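Home | Notebook | Parts | Bench Calendar | Log in

Gripper comparison, wrist camera view -- notebook entry

February 7, 2019

Picking up where the July notes stopped. The question is still which gripper goes on the Wolo arm for the cabinet and door tasks. The two candidates are the Bühler parallel gripper and the wider Helton model. Both have two fingers. We have a Bühler on the shelf and no Helton, so for now everything below is in simulation, with the Helton built from the drawings the vendor sent over.

Setup

Same arm model for both, same controller gains, same start pose. The wrist camera mount is the short bracket. I did not touch the joint limits. The Jendley controller runs at its default rate and I left the velocity cap where it was, because the last time it was raised the wrist started ringing on every stop and we lost an afternoon to that.

Scenes come from the kitchen set, randomized textures on. I know there was a discussion about turning the textures off to make renders faster. I kept them on. The detector is going to have to deal with odd walls and floors sooner or later, and the render time is not what is slowing us down. Most of the time goes to resetting the contact solver.

Ran 345 episodes per gripper. An episode is: approach the handle, close, pull, release, back off. Six start offsets, cycled in order. Seeds are the same for both grippers so the offsets and textures should match up one to one. I checked this on a handful by opening the configs side by side and they matched.

Bühler, first pass

Closes fast and centers well. The narrow opening is a problem on the block-type handles. If the approach is off to one side, one finger lands on top of the handle and the arm keeps pushing. The controller does not see this as a fault until the force limit trips, and by then the wrist has twisted. On the thin bar handles it was fine.

57 episodes ended on the force limit. Went through the logs for those and they were nearly all block handles with the two largest offsets. That at least is a clear pattern. It would probably be fixed by slowing down the last part of the approach, but that would be a controller fix and I want to keep the two questions separate for now.

Finger pads: left at the stock friction value. I tried a higher one for a few runs outside the comparison and it made the release step sticky. Put it back.

Helton, first pass

Wider opening, so the same offsets that stopped the Bühler went through. Closing takes longer. The palm housing is also a good deal bulkier and that shows up in two places. First, it hits the counter edge on low handles unless the wrist is pitched up. Second, it takes up a lot of the wrist camera image along the bottom. With the short bracket the camera looks right across the top of the palm.

The second one worries me more. The detector crops the lower part of the image before it does anything else, and I had set that crop for the Bühler. With the Helton the crop is too shallow, so a strip of gray palm gets through. In the first batch the detector was putting handle boxes on the palm edge. Threw that batch out and reran with a deeper crop. The 345 above is the rerun.

The deeper crop costs us anything that sits low in the view and close to the hand. For handles at mid height that does not matter. For loose items near the gripper it does.

Camera notes

Compared three bracket lengths on the Helton only. Short is what we have. Medium clears most of the palm but the fingertips get small. Long clears nearly all of it and swings the camera into the cabinet face when the wrist rolls, so that one is out. I would go with medium if we go with the Helton at all. The field of view setting could also come up a little, but then the calibration has to be redone, and the calibration script still has the bug where it reads the old target size. Someone please fix this or tell me and I will do it.

Total saved wrist images from today, both grippers: 3,469. They are on the shared drive under the usual path, sorted by gripper and then by bracket. The thrown-out batch is not in there.

Detector trouble

Went through the Helton images by hand for a while to see where the detector was going wrong. Mostly three kinds of thing.

1. Finger over the target. The left finger blade leans outward when the hand is open and it covers whatever is just outside the gap. With the Bühler the fingers are thin enough that this was never an issue. It matters if we ever want to pick items up with the same hand that opens the doors.

2. Wood on wood. When the handle has the same finish as the door the box jumps around from one image to the next. More light helps. I did not try changing the detector threshold today.

3. Glazed doors. The detector likes the panes. A grid of dark glass in a bright frame gives it a lot of strong edges, and if one of those doors lands between the open fingers it gets a higher score than a plain wooden handle off to the side. The view saved below has both in it, the wooden handle on the left and the green door showing through the gap, plus a white lumpy thing partly behind the left finger. Good one to keep for testing the new crop.
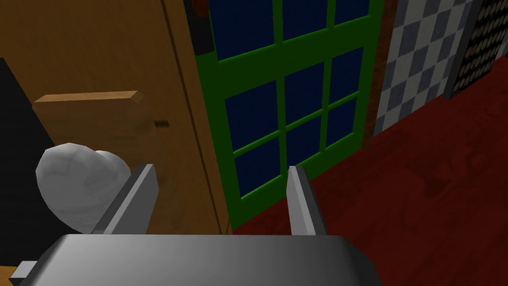
Where this leaves things

I lean toward the Helton for doors and the Bühler for everything else, and I know we do not want to be swapping hands. If it has to be one, I would first try the Bühler with the slow approach and see how many of the force limit stops go away. It is a controller change and costs nothing. If most of them are still there, then order a Helton and the medium bracket.

To do:

- Rerun the Bühler with the slow approach, same seeds
- Mask the palm and fingers by shape in place of a flat crop (the model gives us the outline for any finger opening, so this should be easy enough)
- Calibration script, target size bug
- Ask the vendor about real closing time under load -- the drawings only give the unloaded figure
- Check whether the low handle collisions go away with the wrist pitched up at the start pose
- Move the July logs off the bench machine, the disk is nearly full

Left the bench machine running the Bühler slow approach job. Please do not restart it.

2 comments | 0 shares

Recent entries
Wolo arm: wrist ringing after velocity change
Short bracket drawings, revised
Jendley controller, force limit settings
Kitchen set: handle types and where they are used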